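Sechzehn neue Figuren aus der Welt von Garg

Wer die erste Serie der Garg-Figuren verpasst hat, musste zuletzt lange suchen. Der kleine Hersteller Ulasach aus Travutside hatte die Sammelfiguren zum gleichnamigen Brettspiel in einer einmaligen Auflage herausgebracht, und im September war der Bestand ausverkauft. Jetzt kommt die zweite Serie. Wir haben mit der Gründerin gesprochen, die das Unternehmen bis heute leitet und den größten Teil der Modelle selbst entwirft.

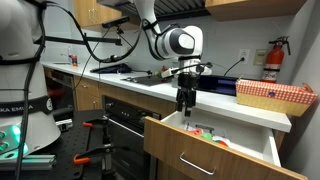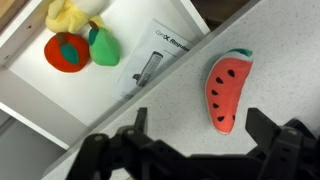 Die neue Reihe umfasst 16 Figuren, alle aus Vinyl und alle 90 Millimeter hoch. Bei der ersten Serie waren die Größen noch unterschiedlich, was damals viele Käufer gestört hat. »Wir haben die Trolle größer gemacht, weil Trolle eben größer sind«, sagt die Gründerin. »Im Regal sah das gut aus. Aber die Leute haben sich Vitrinen mit festen Böden gekauft, und der Brückentroll passte nicht hinein. Ich habe zu dem Thema mehr Post bekommen als zu allem anderen.« Deshalb sei die Höhe diesmal als Erstes festgelegt worden. Der Brückentroll ist wieder dabei, sitzt jetzt aber auf einem Stein.

Das Spiel Garg handelt von einer Hafenstadt, in der nachts die Wasserspeier von den Dächern steigen und die Häuser neu verteilen. Es ist seit Jahren im Handel und wurde zweimal erweitert. Die erste Figurenserie beschränkte sich auf das Grundspiel. Für die zweite hat Ulasach vor allem Charaktere aus der Erweiterung »Sistov« ausgewählt, die in einer Stadt flussaufwärts spielt. Dazu gehören die Glockengießerin, der Zöllner, die beiden Fährleute und eine Reihe von Wasserspeiern, die auf den Karten nur als kleine Illustrationen zu sehen sind.

Gerade diese Nebenfiguren hätten am meisten Arbeit gemacht, berichtet die Gründerin. »Auf der Karte ist so ein Wasserspeier zwei Zentimeter groß, und man sieht ihn von vorn. Niemand hat sich beim Zeichnen überlegt, wie der Rücken aussieht. Hat er einen Schwanz? Wo sitzen die Flügel an? Das mussten wir alles entscheiden, und dann musste es auch noch aus der Form herausgehen.« Bei einem der Modelle seien die Flügel fünfmal geändert worden. In der letzten Fassung liegen sie eng am Körper an, damit sie beim Versand nicht abbrechen.

Entworfen wird weiterhin zuerst in Knetmasse, danach am Rechner. Von jedem Modell entsteht ein Probeabguss, der von Hand bemalt wird und als Vorlage für die Farben dient. »Ich brauche etwas, das ich in die Hand nehmen kann«, sagt sie. »Am Bildschirm finde ich alles schön. Wenn der Abguss auf dem Tisch steht, sehe ich sofort, dass die Nase zu lang ist.« Ganz ohne Fehler gehe es trotzdem nicht. Beim Zöllner sei der Schlüsselbund an der falschen Seite gelandet, und das sei erst aufgefallen, als die Form schon fertig war. Es bleibt nun so. In der nächsten Auflage der Karten soll die Illustration angepasst werden.

Von jeder Figur werden 1.496 Stück hergestellt. Die krumme Zahl sorgt seit der Ankündigung für Fragen, hat aber einen einfachen Grund: Auf die Paletten passt genau diese Menge an Einzelkartons, wenn man die Muster abzieht, die der Hersteller für sich behält. »Wir hätten auch 1.500 draufschreiben können, und dann hätten vier gefehlt«, sagt die Gründerin. »Sammler merken so etwas.« Eine Nummerierung auf der Unterseite gibt es nicht. Darüber sei intern gestritten worden. Am Ende habe sie sich dagegen entschieden, weil niedrige Nummern beim Weiterverkauf hohe Aufschläge brächten und sie diesen Handel nicht fördern wolle.

Beim Thema Weiterverkauf wird sie überhaupt deutlicher als sonst. Nach dem Ausverkauf der ersten Serie tauchten einzelne Figuren zu einem Vielfachen des Ladenpreises auf. »Das ist erlaubt, und ich kann es keinem verbieten. Aber ich habe Familien, die das Spiel zusammen spielen und eine Figur für das Kind wollen, und denen sage ich dann, dass es keine mehr gibt. Das macht keinen Spaß.« Für die zweite Serie gilt deshalb in den ersten Tagen eine Begrenzung auf zwei Exemplare je Figur und Bestellung. Händler bekommen ein eigenes Kontingent und sind gebeten, sich an dieselbe Regel zu halten. Kontrollieren lasse sich das kaum, räumt sie ein.

Blindboxen, bei denen man erst nach dem Öffnen weiß, welche Figur man gekauft hat, wird es bei Ulasach auch künftig nicht geben. Mehrere Händler hätten danach gefragt, sagt sie, und rein rechnerisch hätten sie wohl recht. »Ich habe selbst als Kind solche Tüten gekauft und immer denselben Hund gezogen. Ich glaube, es waren sieben Hunde am Ende.« Alle Figuren stehen in Kartons mit Fenster, der Name ist auf die Seite gedruckt. Die Kartons sind etwas schmaler als bei der ersten Serie und kommen ohne Kunststoffeinsatz aus. Gehalten wird die Figur von einer gefalteten Papplasche. Wer seine Figuren in der Verpackung sammelt, wird den Unterschied im Regal sehen – auch das hat schon Beschwerden ausgelöst.

Eine Neuauflage der ersten Serie ist nicht geplant. Die Formen seien zwar noch vorhanden, man habe den Käufern damals aber eine einmalige Auflage zugesagt. Denkbar seien neue Fassungen einzelner Charaktere in anderer Haltung, so wie jetzt beim Brückentroll. Auf die Laternenanzünderin, die in den Foren am häufigsten gewünscht wird, müssen Sammler allerdings weiter warten. Ihr Stab sei in dieser Größe zu dünn für Vinyl, sagt die Gründerin. »Wir haben es mit Draht versucht. Das sah furchtbar aus. Ich will sie machen, aber ich weiß noch nicht, wie.«

Ob es eine dritte Serie gibt, hängt vom Verkauf der zweiten ab. Entwürfe liegen nach ihren Angaben bereits vor, darunter mehrere Tiere, die im Spiel nur im Regeltext vorkommen. Größere Lizenzthemen, mit denen andere Hersteller ihr Geld verdienen, interessieren sie dagegen wenig. Eine Anfrage habe es gegeben, von wem, möchte sie nicht sagen. Die Vorgaben zu Farben und Gesichtern seien so dick wie ein Telefonbuch gewesen. »Ich habe bis zur Hälfte gelesen und dann abgesagt. Da hätte ich nichts mehr zu entscheiden gehabt.«

Der Verkauf der zweiten Serie beginnt am Montag, 13. November, im Laden in Travutside und im Onlineshop des Herstellers. Die Figuren sind einzeln erhältlich, ein Komplettset ist nicht vorgesehen. Die Fährleute werden gemeinsam in einem Karton verkauft, zählen in der Serie aber als eine Figur. Fachhändler werden im Laufe derselben Woche beliefert.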